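Clillow Planner 6
Motion planning and perception for two-arm cells

Clillow plans both arms as a single system and checks every path against a live obstacle map. Replanning runs at up to 200 Hz on the Mikix controller.

Mixed scenes
Each object gets its own collision shape. Thin items such as screwdrivers and small circuit boards are padded by a margin set per class. Clear plastic is handled by a separate depth filter, license code 1002.

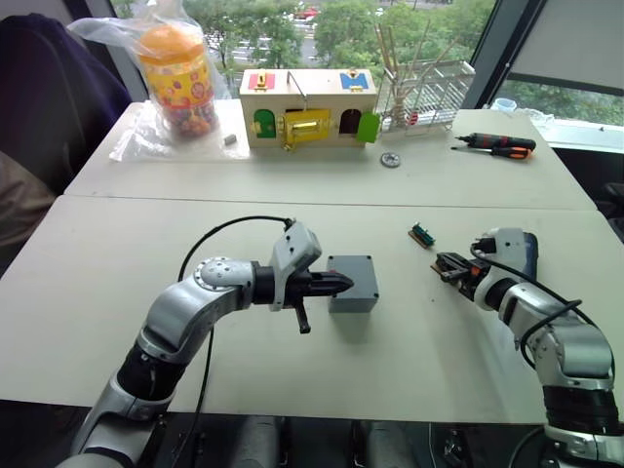 Ordering
Part no. CL-300. Includes the planner, the scene editor and one year of updates. Contact Pieter Msimang at Rukberg.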